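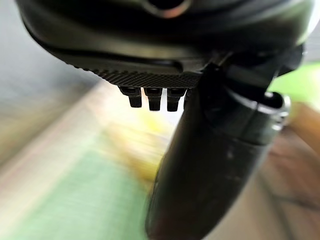

So did it drop the part or did it throw it, somebody asked under yesterday's post, and can I have both? It dropped the first one and threw the second!

OK, thread. I promised a proper write-up of the Sollwood gripper fault and I've had enough coffee to do it now. 2021-07-08, bench at Plastitz, all fingers (mine) still attached.

Quick background for new people. Sollwood is our pick and place project. The arm picks up turned beech knobs, carries them over to a tray, goes back for more. The gripper is a Stekska. I love this gripper, I want to say that up front, and I still love it after this week.

The first drop came at cycle 316 of a long run. Knob picked fine, arm lifted, arm started its swing, knob fell straight down onto the table. Controller said GRIP OK the entire time. It carried nothing over to the tray and placed the nothing very carefully.

I did what everyone does and blamed the knob. It had a shiny finish, so I figured it slipped. Wiped the finger pads, restarted, felt clever.

The second one went on the return half of the swing, where the arm is moving fastest. That knob left the gripper sideways and hit the guard panel hard enough to make me jump. No more blaming the finish after that one.

And this is where I stopped the run. Power off at the wall, tag on the switch, and I went and walked a lap of the yard. The guard did its job. A beech knob weighs next to nothing but you do not want it in the eye.

Look at how the background goes to streaks in the wrist camera picture at the top. Every drop we had came while the arm was moving, never while it was parked, and I should have taken that hint a lot sooner than I did.

My first theory was air. This is an electric gripper. There is no air. I spent a good while thinking about a hose that doesn't exist, because our last gripper had one and my brain was still working on that machine.

Second theory, much better: power dip. The gripper runs on 24 volts down a cable that goes through the wrist, and a cable that flexes all day can break inside the jacket where you'd never see it. If the supply blinks, the motor lets go for a moment. Makes sense, right?

So I put a meter on it and wiggled that cable every way I could think of. Flat as a pond. Then I put a logger on it and ran the arm with the jaws empty. Also flat! I was a little disappointed, it was such a good theory.

Someone asked whether the software was sending an open command by accident. Fair question. I checked the log and there was no open command anywhere near either drop. The last thing sent was CLOSE, answered with GRIP OK, exactly like all the good cycles before it.

Now the fun bit. With everything off I took hold of one finger and pushed it gently outward. It should feel like pushing on a wall. It moved. Just a hair, with a tiny click at the end, and then the wall.

The other finger: wall right away. So one side had slop in it and the other side didn't. I may have said "aha" out loud in an empty shop.

The slop was in the pivot. A screw holds the pivot together and it had backed out a little. Standing still, the spring in the linkage takes up the gap and the grip feels normal. Swing the arm quickly and the finger's own weight opens that gap for you. Goodbye knob.

Why did the controller keep saying GRIP OK? It measures at the motor. The motor was exactly where it was told to be. The looseness was further down the chain, past the last thing that had a sensor on it. The robot wasn't lying, it just had no way to know.

This has changed how I read that message. GRIP OK means the motor got there. I used to read it as "the part is in the hand" and those are two different facts.

I wrote to Saraç, the shop that rebuilt this gripper for us in February, and they were great about it. Their build sheet calls for thread locker on that screw. Ours came out clean and bright, no trace of it. They think it got missed on the one side and I think so too. They're sending a spare screw kit and adding a line to their checklist.

And before anyone gets on their case, I had my own chance to catch it. I did the arrival check myself. I opened it, closed it, watched it pick up a knob, said "beautiful" and bolted it on. I never pushed on the fingers with the power off.

The fix, for people who scrolled down for the fix: screw out, clean the thread, thread locker, screw back in to the torque on the sheet, leave it overnight to cure. Paint mark across the head and onto the body so I can see if it turns again. Same on the other side even though that one was fine.

Then a slow run at 30 percent speed with the guard closed, and a push test with the power off between batches. Then back up to full speed in steps. No drops, and the finger is a wall again. I'm not calling it cured yet, it took the last screw months to work loose.

A few of you asked about the little teeth in the picture, the three black ones under the ridged strip. They have nothing to do with this! Yes, the middle one hangs lowest. I got three separate messages diagnosing them and I enjoyed every one.

Also asked: is the silver fitting the loose screw? No, leave the poor thing alone. The screw I'm talking about is tucked in behind the linkage and you can't see it from the wrist camera. I wish you could, I'd have aimed a light at it and saved myself the business with the imaginary hose.

What's different on the bench now. Push test on both fingers before the first run of the day, power off, guard open, takes 7 seconds, I timed it. If there's a click, the arm doesn't move until it's been looked at.

There's a second thing, and this is the one I'm excited about. We've added a cheap light beam at the edge of the tray. The arm carries the knob through it on the way in. Beam broken, there's a knob. Beam not broken, the arm stops and the lamp goes red. It's a few dollars of parts and it checks the knob itself.

It won't stop a throw on the way over, I know, several of you typed that at the same time. It stops the arm from carrying on after one. Before this it would happily have flung knobs at the panel until lunch.

For the throwing part, the swing is slower now whenever the jaws are holding something. Empty return trips still go at full speed. The second drop puzzled me there, as the return half is supposed to be empty, and then I saw in the log that it had failed to let go at the tray. The loose finger had cocked sideways and pinched the knob on its way to opening. Same screw, opposite symptom!

That's also why my list of theories was such a mess. I had one drop and one failure to drop and was treating them as the same event. Write down what each part was supposed to be doing at the time. I have it on a sticky note on the monitor now.

If you run a Stekska that's been apart for service, go push on the fingers tonight. Power off first, please. Tell me if you get a click, I'd love to know which side.

Spare screws should get here next week. I'll post the old one next to a new one so we can all stare at the threads together.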